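Odham Wardrobe Log

8 min read

A small data set of clothes, how they wear out, and what was done about it. 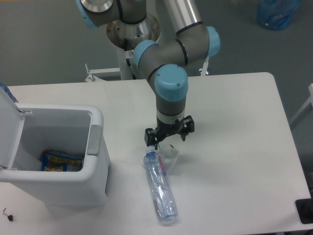 Grey arm with light blue joint caps, gripper pointing down over the white table.

Last updated Jan 26, 2025
Maintained by Masaru Amano

What is in this data set

The Odham Wardrobe Log is a record of ordinary clothes in two households. It holds 125 garments and 300 events. An event is a moment when somebody looked at a garment and wrote down something: a hole, a missing button, a repair, a change of use, or the end of the garment. The clothes are mostly shirts, trousers, sweaters, pyjamas and coats. Underwear is left out at the request of both households, and shoes are left out because I do not know enough about shoes.

I started the log for my own use. I wanted to know which of my shirts fail at the collar and which fail at the elbow, and if the expensive ones last longer. Then my neighbours, the Lambert household, asked if they could write in the same notebook, and after that it was no longer practical to keep it on paper.

The name comes from Odham Street, where both households live.

Files

There are four files, all plain text with commas between the values, except the last one.

garments.csv – one row for each garment
events.csv – one row for each event
fabrics.csv – a short list of the fabric names we use, with the meaning of each
notes.txt – longer remarks which did not fit into a cell

The garment number connects the first two files. In notes.txt every remark begins with the garment number, then a space, then the text. Some remarks are for a whole household and they begin with the letter H or L in place of a number.

Columns in garments.csv

id: the garment number. Numbers are never used again, even when the garment is gone.

household: A for my own, L for the Lamberts.

kind: shirt, trousers, sweater, pyjama, coat, skirt, dress, scarf, other. A cardigan is a sweater. A vest is "other", and I am sorry for this, it was decided before we had any vests.

fabric: a name from fabrics.csv. For a mixed fabric it is the first material on the label. If the label was cut out, the value is "unknown", also when everybody in the room was sure it was wool.

colour: the colour as the owner calls it. No list was given, so you will find "navy", "dark blue" and "blue, dark" and they can all be the same colour. I tried once to clean this and Mrs. Lambert told me that her navy is certainly not dark blue. I put it back.

origin: new, second-hand, gift, handed down, sewn at home, knitted at home.

got_in: the year when it came into the house. An empty cell means the owner could not remember. For older clothes this year is often a guess and the column "got_in_sure" tells if the owner was sure (yes or no).

favourite: yes or no. The owner had to answer it on the day of first entry and could not change the answer later. Several people wanted to change it.

Columns in events.csv

event: a running number.

id: the garment.

month: month and year only. The day was in the paper notebook but I did not copy it.

what: hole, thin spot, seam open, button lost, zipper broken, stain, shrunk, stretched, pilling, repair, changed use, end.

where: collar, cuff, elbow, underarm, pocket, knee, seat, hem, front, back, whole. Left and right are not separated. This was a mistake, since I carry my bag always on the same shoulder and it would be nice to see it.

who: the person who did the repair, as a role: owner, other in household, neighbour, shop.

method: only for repairs. Darned, patched inside, patched outside, sewn by hand, sewn by machine, new button, new zipper, glued. There is one glued. It is a raincoat.

happy: after a repair, the owner says yes, no or "it will do". "It will do" is the most common answer, and I think that it is closer to yes than to no in my household and the opposite with the Lamberts. Please do not compare them.

How it was collected

At the beginning each household took everything out of the closets and wrote it in, which was a long and quite tiring afternoon. After that we wrote an event only when it was noticed. This is usually when the clothes are folded, or when somebody is already late and pulls out a shirt with a missing button.

The notebook was copied into a spreadsheet program named Cillix by me, in the evenings. Cillix changes some words by itself when it believes they are dates, and a few garment remarks were damaged in this way in September. I have repaired the ones I found from the paper. If you see a remark in notes.txt which makes no sense, it may be one of these and I would be glad to know the garment number.

When the handwriting could not be read, I asked the person. When the person could not read it either, the event was left out.

What counts as the end

This was discussed more than anything else. For me a shirt is at its end when I will not wear it outside. For the Lamberts it is at its end when it leaves the house. Between these two there is a long time, sometimes years, when a shirt is a painting shirt, then a pyjama, and then a cloth for cleaning the bicycle.

We agreed on the following. If the garment is still worn on a body, in any situation, it is "changed use". If it is cut up, given away, sold, or thrown away, it is "end". The reason is written in notes.txt where we had one. Given away is therefore an end although the garment itself may be in perfect condition – a green coat went to a cousin in this way and is still worn every winter, as far as I know.

Lost garments are also "end". There is a scarf which was ended and then found behind the radiator. It has an event after its end. Please do not treat it as an error.

Things I would like a reader to know

The two households are not similar. I live with my wife and we both work in offices, and we have few clothes and wear them often. The Lamberts are a larger family, there are teenagers, and trousers are handed from one to the next. A knee in that house and a knee in our house have a different life.

Repairs are probably over-represented. After we began the log, people repaired more, as they liked to have something to write. My wife says I have darned a sweater that should have been let go, only for the row. I do not agree but I mention it.

Small faults are under-represented for clothes that are not liked. If a favourite sweater has a thin spot it is written down in the same week. If an unloved one has a thin spot, it is found when it is already a hole.

Washing is not recorded. I know it is the first question everybody has. We tried it for a short period and it was too much work, and the sheets of paper on the washing machine became wet. There is also no price column. One household did not want it.

Yarn and thread

For knitted things, most darning was done with a wool yarn called Prikatis, a thin one that comes on small cards. It is mentioned in notes.txt by name and so I explain it here. The colours of the cards did not match any of our sweaters very well, and from some point we stopped trying to match. You may see remarks such as "orange on grey, on purpose". For shirts we used the ordinary cotton thread which was in the drawer, and nobody wrote down the type.

Suitable use

The log can be used for learning to join two tables, for a first chart, or for practising how to clean a messy text column (the colours are very good for this). A teacher wrote to me that she used the column "where" to talk with her sewing class about reinforcing elbows before they go. This pleased me more than I can say in English.

It cannot be used for saying how long a shirt lasts in general. Most garments in the log have no end yet, and many of the starting years are guesses. It should also not be used for recommending any maker of clothes. The makers were never written down, except when they slipped into a remark.

Privacy

First names have been removed from notes.txt and replaced with a role. Both households have read the whole file before it was shared. Two remarks were taken out because they were more about a marriage than about a cardigan. If a remark still feels too personal to a member of either household, it will be removed at the next update without discussion.

Known problems

– "pyjama" and "pajama" are both present in older rows of kind.
– The fabric name "jersey" is used by the Lamberts for a material and by me, at first, for a sort of sweater. I corrected the rows I am responsible for.
– Several repairs have no fault before them. The fault was noticed and repaired on the same evening and only the repair was written.
– Coats are brought out in autumn and their faults are found then, so the month of a coat event says little about when the damage happened.
– A blank in "happy" can mean that the question was forgotten or that the owner preferred not to hurt the one who did the sewing.

Changes in this version

Added the spring clothes of the Lambert household, which were in a box under the stairs when the first list was made. Corrected the spelling of "grey" so it is the same everywhere. Moved all remarks longer than one line to notes.txt. Added "glued" to the methods.

Sharing and credit

You may copy, change and share the files for any purpose. If you use them in a class or an article, please write "Odham Wardrobe Log, Masaru Amano and the Lambert household". The Lamberts asked to be in the credit line and they did a good half of the work.

Corrections are welcome, also corrections of my English in this file. Please give the garment number if the correction is about a garment, and wait a little for the answer, as I look at the log mostly when there is something to mend.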